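Home | News | Politics | Health | Opinion | Letters

The councillor who wants her minor injuries unit back

November
By the Lurkside Courier politics desk

The independent councillor for Lurkside East has brought her own chair. The ones in the council's meeting room, she explains, were bought by the last administration and are the only thing it did that she would call cruel.

She is the new chair of the health scrutiny panel, a body with the power to ask questions, to write down the answers and to send them to somebody else. She won the post by 4 votes after the two main groups each blocked the other's candidate. "I was what was left in the fridge," she says. "I've had worse compliments."

Her cause is the minor injuries unit at Ollow, which used to open until ten at night and now shuts at 4 in the afternoon. The local health board calls this a temporary adjustment to core hours. It has been temporary for 3 years.

"Children fall off things after school," she says. "You'd think a board with that many doctors on it would have met a child."

After four, anyone in Ollow with a bad wrist is told to try the hospital at Mercado Road, 20 miles off, or to ring the advice line. She rang it herself in the spring, having shut her hand in a car door, and was asked whether she had considered going to Ollow.

The board's case is that it can't find the nurses. She accepts that, up to a point. What she doesn't accept is the money spent while not finding them. Papers that came to the panel last month showed that the recruitment had been handed to an outside firm, Wimix, which was paid for each interview it held, whether or not anyone was hired at the end of it. Wimix held a great many interviews.

"I don't blame the firm," she says. "If you paid me by the biscuit I'd eat biscuits."

She wants the contract ended when it comes up for renewal and the money put into evening pay. The board has said it will reflect on this. She has been in local politics long enough to have a feeling about that word - she once waited two winters for the highways department to reflect on a drain.

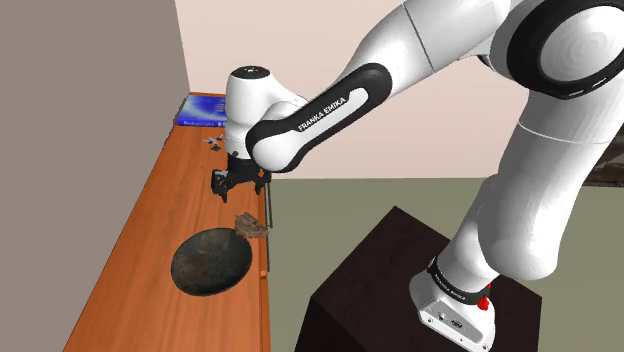 Her critics, and she has collected a few, say she is promising something the panel can't deliver. The leader of the largest group told a public meeting that scrutiny was there to scrutinise, and sat down to some applause. She doesn't disagree with him.

"We can't open a door or hire a nurse," she says. "We can make them come here and say it out loud, in front of people from Ollow, on those chairs. I've seen grown men find money after an hour on those chairs."

She has asked for the board's chief to attend the next session at 10 in the morning. The reply proposed a written briefing. She wrote back that she'd be delighted to have it read aloud to her.

Would she stand for parliament? She looks at me as though I'd suggested a cruise. There is a bus to catch, and the last one to Ollow goes before six - another matter on which she has written several letters. She folds up her chair, tucks it under her arm and asks if I'd mind getting the door.

Contact the newsdesk | Copyright Lurkside Courier | Back to top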